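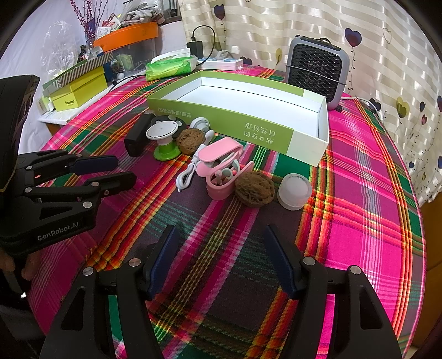 Peter Hrnčiar reckoned I would come round to the place by the time we reached the tea room, and told me so in the car park before I had even paid. I had only said that 23 stalls was a thin showing for something billed as the Zundavdale Table Linen Fair.

The fair has run since 1993, according to the leaflet, which also promises "the widest choice of cloths in the county". It may be so. I don't know who checks. The first hall was mostly Gramier, who had taken the whole of the back wall and were selling wipe-clean covers at prices I would expect to pay for curtains. The woman on the stand said theirs would never fade. I asked how long they had been making them and she said two years.

Howlader were better. They had plain cottons, decently hemmed, and a man who knew which ones would shrink and said so. He was less keen on bright plaids for round tables, as the stripes bend where the cloth drops over the side and some people can't stand it. I rather like it, and a loud pink check hides beetroot.

The talk was at noon in the upstairs room. Celteretti had sent someone to speak on "the return of the tablecloth", and we were told that sales were up everywhere, with a chart that had no numbers up the side. I asked where the figures came from. They came from Celteretti. Peter found this funnier than I did.

Tea was good, I'll give them that – proper leaf, hot scones, and no queue by the time the talk let out. The cloths in the tea room were paper.

I bought one tablecloth, a seconds piece from Howlader with a pulled thread near the corner, and a packet of clips I didn't need. Peter bought nothing and says he had a lovely day. There is another fair in October. Parking was free this time, but the leaflet says there will be a charge.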